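Le coin papeterie rouvre, et il est joli !

Ceux qui passent par la salle Cundero l'ont peut-être remarqué : on a enfin rangé ! Dilruba Marikar et Rizwan Patwary ont vidé les deux armoires du fond pendant une bonne partie du mois de janvier (armoires que personne n'avait ouvertes en entier depuis le déménagement de Korness) et ils en ont sorti 226 articles, presque tous encore utilisables. Des chemises, des agrafes, des stylos, des enveloppes à bulles de trois formats différents... un vrai bonheur pour qui aime les fournitures, et j'en suis.

Tout ce qui peut resservir est à prendre, gratuitement, dès 12 h. On pose les choses sur la grande table à nappe bleu canard, devant le paravent, et on renouvelle au fur et à mesure. L'agenda rouge à spirale me fait très envie, les chemises cartonnées vont partir vite, et le pot à crayons en maille noire irait bien sur n'importe quel bureau !

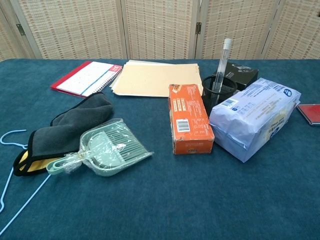 Ce qu'on cherche encore

Des classeurs à levier, du ruban adhésif et une perforatrice solide. Déposez le tout chez Hashini Sheikh, au bureau 47, avant midi si possible.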